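Clerell Club Set-Up Guide
Section 3: The Microphone Stand Task

Welcome to the best part of the term! Two arms, one marble-top table, and a pile of sound gear to put together. Lay the microphones, bases and clip where both grippers can reach them.

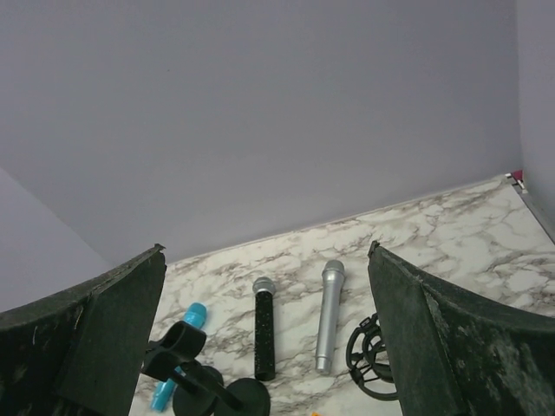

Stustivetti Student Robotics, page 35

1. Power up both arms from the rest pose and bring them in slowly.

2. Stand a microphone up on its base. Take your time, it's a great feeling when it stays put!

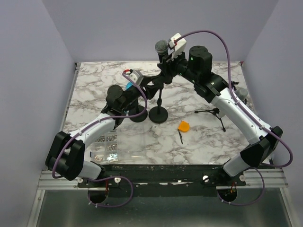

3. Move on to the shock mount. Pick it up by the outer ring and keep the other arm well back.

CAUTION: Hands stay outside the walls while the arms are live. Check the purple cables for slack before any wide swing, 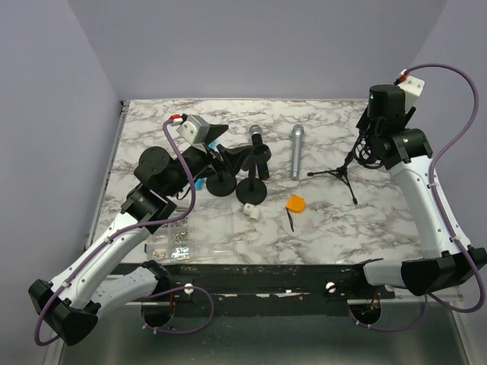
and stop right away if one pulls tight at the elbow.

NOTE: Leave the screw organizer at the front left. Both teams share it.

4. Save your run as Vendudstead 811, then add your team letter. 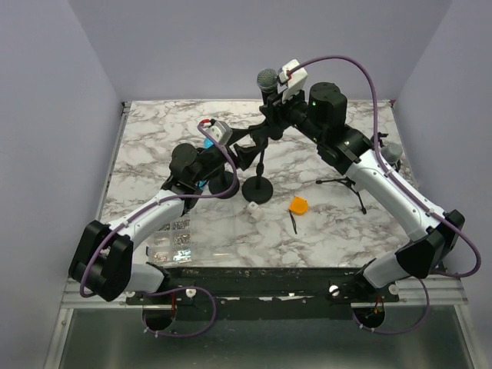 Page 36

5. Send both arms home, switch off, and go cheer on the next team!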